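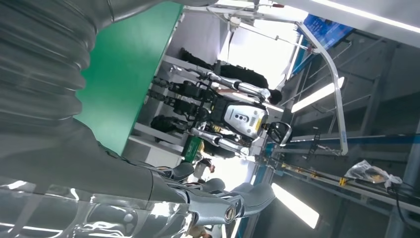
Part 3: Hooking Up the Rain Barrel Pump

OK, so by now you've got your barrel sitting level on its blocks and the downspout is feeding into it. (If it isn't, go back to Part 2. I'll wait.) This part is where we put the Dretby pump in and get water out to the beds. I did mine on a Wednesday evening after work and still had daylight left over, and I am slow at this stuff!

Before you start

You'll want the pump, the intake hose with the mesh foot on it, a roll of plumber's tape, three hose clamps, a flathead screwdriver and a bucket. The Dretby comes with clamps in the box but I think they're flimsy and I swapped mine out. Godfrey Kirui, who has the same pump two streets over, kept his and says they're fine, so take your pick.

CAUTION: The pump plugs into an outdoor outlet. That outlet needs to be a GFCI, with a cover that closes over the plug. If you don't know what you've got, get an electrician to look at it before you go any further. Leave the pump unplugged until I tell you to plug it in, which isn't until step 7.

1. Fill the barrel to at least the second rib. The pump doesn't like running dry, and a hose or a good rain will both do the job.

2. Wrap the threads on the pump inlet with plumber's tape. Go clockwise as you look at the end of the threads, three turns, and pull it snug so it sinks in a little. I went the wrong way on my first one and it bunched up into a sad little ring when I screwed the fitting on.

3. Slide a clamp over the intake hose, push the hose onto the inlet barb as far as it'll go, and tighten. If the hose is stiff, dunk the end in a mug of hot tap water for a minute. It goes on so much easier.

4. Drop the mesh foot into the barrel. You want it hanging a hand's width off the bottom - all the roof grit settles down there and you don't want to be sucking it up. I tied mine to the lid with garden twine.

Note: If you bought the Zekport float instead of the mesh foot, skip the twine. The float holds the intake just under the surface, where the water's cleanest.

5. Attach the outlet hose the same way, with tape and a clamp, and run it to your first bed. Keep the bends gentle. My first layout had a sharp turn by the gate and the flow dropped to a dribble. I spent half an hour blaming the pump.

6. Prime the pump. Unscrew the cap on top, pour in water from your bucket until it comes right up to the lip, and put the cap back on hand tight. No wrench! The cap is plastic and I've cracked one.
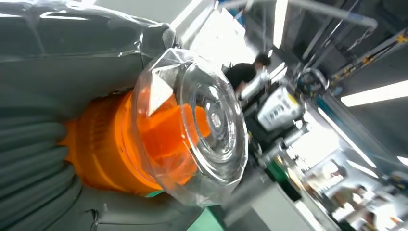

7. Dry your hands, plug in, and switch on. You'll hear gurgling while the air works its way out, and then the sound evens out and water shows up at the far end. If you've got nothing after 60 seconds, switch off, unplug and prime it again.

8. Walk the whole line and check every joint for drips. A slow drip usually wants another half turn on the clamp. A spray means the hose isn't seated, so switch off, unplug and go back to step 3.

CAUTION: Don't drink this water, and don't let the kids drink from the hose. It's been across your roof.

Looking after it

Rinse the mesh foot every 10 days in the dusty part of the summer. Mine gets really gunky in June when the maple drops its seeds.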